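Nel 五指灵巧手(台面型)
产品页 / 末端执行器 / 灵巧手

型号:Nel 台面型,右手与左手分别供货
供货方:Drekis 设备部
适用对象:实验室、试制线、教学台架
不适用:无防护的连续生产工位,见下文“关于协作二字”

产品概述

Nel 是一款装在机械臂末端的五指手,配腕部小相机接口。我们卖这只手,也负责装调和售后,所以这一页写得比一般产品页啰嗦。愿意只看参数的读者可以直接跳到“技术参数”。

灵巧手这一类产品的宣传材料有个通病:先放一段抓鸡蛋的视频,再写一句“符合相关安全标准”,至于哪一份、哪一条、测的是哪种工况,一概不提。我们在选型会上见过不少这样的材料,有几份还是我们自己早年写的。现在的页面上已经把这句话删了。一只手单独拿出来,谈不上“符合”机器人应用的安全要求,能谈的是整套系统:臂、手、工件、夹具、控制器、周围的人怎么走动。手换一个工件,结论就可能要重做。

技术参数

最大允许负载(含工件与指尖附件):577 克
指令刷新频率:500 赫兹
拇指以外手指数:4
质保期:14 个月,自验收签字之日起算
备用指尖:随箱 3 套
外壳:浅灰色,分段曲面
状态指示:蓝色指示灯
腕部相机接口:有,相机另购

关于负载再说一句。577 克是五指包络抓握、腕部竖直向下、低速移动时的上限。侧捏、两指捏、手掌朝上托举,都不能照搬这个数。不少同行只写一个最漂亮的负载,脚注里也不交代姿态,用户拿去算节拍,算完发现东西掉了再来问。请在采购前把贵方最别扭的那个抓取姿态画给我们看。

500 赫兹指的是手部控制器接收指令的频率,跟“反应快”是两回事。从腕部相机看到画面,到上位机算完,再到手指动起来,中间每一段都有延迟,刷新频率再高也补不回来。拿这个数去论证“来得及停”的安全方案,我们一律退回。

关于协作二字

“协作机器人”在销售口中已经快成了“不用围栏”的同义词。标准的意思没有这么宽。ISO 10218 讲的是工业机器人及其系统集成的安全,ISO/TS 15066 给协作应用补充了要求,其中人体接触的限值是按身体部位来考虑的,还要区分夹住和撞上。手指这种又细又多关节的末端,麻烦恰恰在夹住:两段指节之间、指根与手背壳体之间,都有可能形成夹点。整臂限了力,不代表每一个指缝都限了力。

因此本产品出厂时不附“协作”字样的任何标识。用户可以在完成自己的风险评估之后决定怎样使用,评估报告由集成方签署,我们提供夹点位置图和各关节力矩数据,不代签。曾有客户希望我们出一张“可免围栏”的说明函,我们没有出,那一单也就没有做成。

另外,外壳光滑圆润会让人放松警惕。看起来像人手,旁边的人就容易伸手去碰、去握。培训时请明确:通电状态下不与设备握手,来宾参观也不例外。

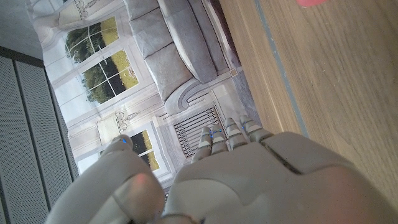 Salleck,四月

Salleck 台架目前采用的做法,是在浅色木质台面后方立一幅印刷的室内背景,印的是客厅:灰色沙发、白框多格窗、带灯罩的壁灯。灵巧手在背景前作业。许多人认为换一幅背景就等于换了一个环境,报告里也照着这样写,“已在家居场景中验证”。我们不认可这种写法。印出来的沙发没有深度,印出来的窗户不会随钟点改变光线,手也不可能碰到它。背景布能检验的,是视觉模型会不会被花纹带偏,仅此而已。

按 Salleck 台架的内部规则,凡使用印刷背景得到的结果,记录中必须写“印刷背景”四个字,不得写“客厅”或“家居”。这条规则看着琐碎,执行起来阻力却最大,因为写“家居”的幻灯片好看得多。Taltov 那边的项目组起初不接受,后来同意在图注里加注,正文仍沿用旧说法。我们觉得只做了一半。

腕部相机的安装与记录

腕部相机装得离手很近,手指会占掉画面里相当大的一块,被遮住的区域往往就是要抓的地方。选型时请不要只看相机的标称视场角,应当把手装上、五指半握,再看还剩下多少可用画面。

相机的安装方向可以转,画面横过来也能用,前提是方向写进标定文件。下列各项应随数据一并保存:

相机安装方向及标定日期
手的左右、序列号、指尖附件型号
背景类型(实物布置或印刷)
台面材质与照明条件
操作方式(遥操作、示教回放、自主)
当次急停及人工介入的次数

最后一项经常空着。一份长达几百条的记录,急停次数全部为零,我们的第一反应是没有人填,而不会是设备特别稳。验收时遇到这种表格,我们会要求调阅控制器日志核对。

关于指示灯

手上的蓝色指示灯只表示控制板状态,不是安全信号。灯亮不代表可以靠近,灯灭也不代表已经断电。凡是需要把手伸进工作区的操作,以断路装置上锁挂牌为准。有用户提出能不能把灯改成红绿两色,让现场人员“看灯行事”。不能。一个没有经过安全等级评定的小灯,不应承担这个职责。

安装要求

台面应固定,不得使用带轮推车。手的最大展开范围加上臂的停止距离,即为最小隔离范围,停止距离须按实际负载实测,不接受照抄臂厂手册的数值。急停按钮至少设两处,一处在操作者手边,一处在工作区外、不必越过机械臂就能够到的位置。

立式背景、灯架之类的附属物也算在布局里。背景板倒下来压到臂上,控制器会当作碰撞处理,手里的东西多半保不住。请用夹具把背景底边固定在台面或地面,不要靠胶带。

线缆从腕部引出后须留足回转余量。请在腕关节两个极限位置各停一次,用手(断电后)拉一拉线缆,再上电。

维护

指尖属于耗材。橡胶面发亮、发硬即应更换,摩擦系数下降以后,操作者会习惯性地加大握力,工件和关节都跟着受罪。关节帽松动时停用并返厂,不要自行点胶。擦拭外壳请用微湿软布,接缝处不得喷洒任何液体。

固件升级之后,原有的力限值设置会保留,但仍须逐项核对并重新做一次夹持测试。我们在自己的台架上吃过一回亏:版本说明写着“不影响限值”,拇指的那一项却回到了出厂默认。现在的版本已经修正,核对的要求没有取消。

常见询问

能不能提供认证证书?
可以提供手部控制器的电磁兼容与电气安全检测报告。整机安全结论由集成方出具。任何人拿一张灵巧手的证书来说明整条工位安全,请谨慎对待,包括我们的销售。

能不能直接接到已有的协作臂上?
机械接口多数可以,安全回路要单独看。手的停止信号须接入臂的安全输入,走普通数字口的方案不予装调。

质保期内手指断了算不算质保?
超负载、撞台面、撞背景板造成的损坏不算。控制器日志保留每次过流记录,双方以日志为准。

有没有成功率数据?
有,但不放在页面上。离开工件、姿态、背景和照明谈成功率,数字想要多高都可以做出来。来函请注明工件和工况,我们附原始记录回复,失败的条目一并附上。

订购

整手(左或右)、控制器、腕部线束、备用指尖为标准配置。相机支架、相机、背景架为选配。下单前需提交布局草图和初步风险评估,缺少其中任何一份,订单会停在待审状态。交期以书面确认为准。

Drekis 设备部
页面内容如与随箱手册不一致,以随箱手册为准。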